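Ticket: gripper stops short and reports a grasp
Opened by: Zarmeena Malik
Assigned to: Boris Petek
Priority: 2
Status: reopened

Malik, Monday
Picking the ball out of the wicker basket. The Ledeck controller logs "object held" and lifts with nothing in the fingers. It did this on 2 of the last 50 picks. Georgiev support blames the tablecloth, says wrinkles confuse the depth reading. I don't buy it. The bunched part is at the back of the table, nowhere near the basket.

Overview and wrist view:
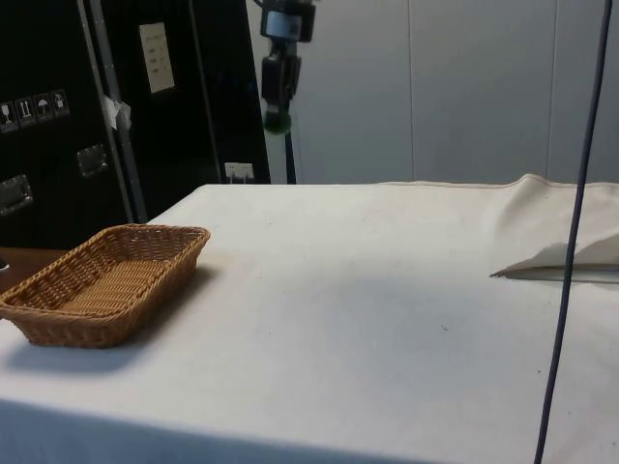
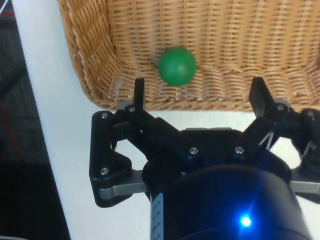

Petek, 14:10
Support also wants us to raise the force threshold to 900. They suggested the same thing in January for a different fault, and it fixed nothing. What was the threshold on the bad picks?

Malik, 14:25
Default. Nobody touched it. I pulled both logs, and the finger width at "held" is the fully closed value. So the software knew the fingers had met and called it a grasp anyway.

Petek, 14:40
Then it's the check. Leave the cloth alone and don't change the force. Takeda is asking Georgiev for the grasp code. Until we get it, stop the run on any closed-width "held" and don't count it as a pick.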